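Still Waiting on the Laundry

8 July 2022

My grandmother had a drawer in her kitchen where she kept string, rubber bands, birthday candles, a broken egg timer and the good scissors, and she could find any one of those things without looking down from her conversation. I have been thinking about that drawer a lot this year, because I've spent a fair piece of it visiting people who are trying to teach machines to do chores, and every one of them, sooner or later, brings up something like it. They don't fear the heavy lifting. They fear the drawer.

The question I set out with was a plain one, the kind you ask while standing over a full dishwasher at the end of a long day. Can a machine do this yet? And if it can't, how long do I have to keep doing it myself?

I started at Mabuza, a packing shop that fills gift boxes for mail-order companies, because I figured a shop floor would be further along than my kitchen. In some ways it is. There is a machine there that tapes cartons, and it has taped them happily for years, and everybody is fond of it. On the day I visited, the shop sent out 2,658 boxes, every one of them taped by that machine and every one of them filled by hand. The soap goes in, then the candle, then the little jar, then the crinkled paper, and the people doing it chat about their kids the whole time. I asked the floor manager if she would buy a robot to do the filling. She said she'd buy it tomorrow, if it could cope with a jar lying on its side.

Coping with things lying on their sides is pretty much the whole business at Zallska, the lab I went to next, a long drive and two bad coffees later. The group there works on picking up and putting away, with a pair of arms that share one table, and they practice with foam cubes. I'll admit I had hoped for a sink full of plates! But I pulled up a stool and before long I was as wrapped up in those cubes as I've ever been in a ball game.

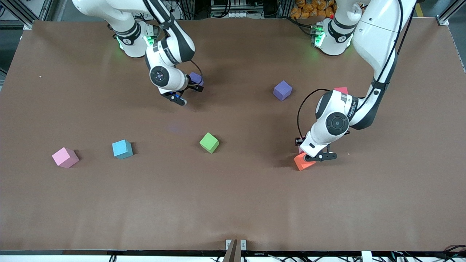
Two arms, one table and a scattering of foam cubes, with the left gripper down at an orange-coral one.

A cube sounds easy, and a toddler would agree with you. But a cube can sit at any angle, and a hand with two fingers would much rather meet a flat side than a corner. Foam gives a little when you squeeze it, which is forgiving, though it also means the thing can squirm. And with two arms working over the same patch of table, each has to know where the other one's elbow is. My husband and I have been married a good while and still can't manage that at the kitchen counter.

The engineers told me a practice session there runs 300 pickups, and that on a good day 90 percent of them come out right. I said that sounded wonderful. One of them smiled and asked how I'd feel about losing one glass in ten every time I emptied the dishwasher.

Household work is where the money would like to be, of course. A company called Honari plans to put a towel-folding machine into a few test homes in September, and its people let me feed it a stack of my own. It folded 4 of them beautifully — better than I do — and then it met a fitted sheet I had slipped in out of meanness, and it stopped and asked for help. I have done the same.

Jostis, which builds carts that carry linens around hotels, has taken the humbler road. The cart rolls the clean sheets to the door and a person makes the bed. The housekeepers I talked with liked it fine. It saves their backs, they said, and it doesn't pretend to know about pillows.

So if you are holding off on the laundry, I'd go ahead and start a load. I do believe the help is coming, a piece at a time, and that the carrying will get here well before the sorting. I left Zallska as they were setting up for another round, and I stayed in the doorway for one more pickup, coat on, keys in hand, rooting for it.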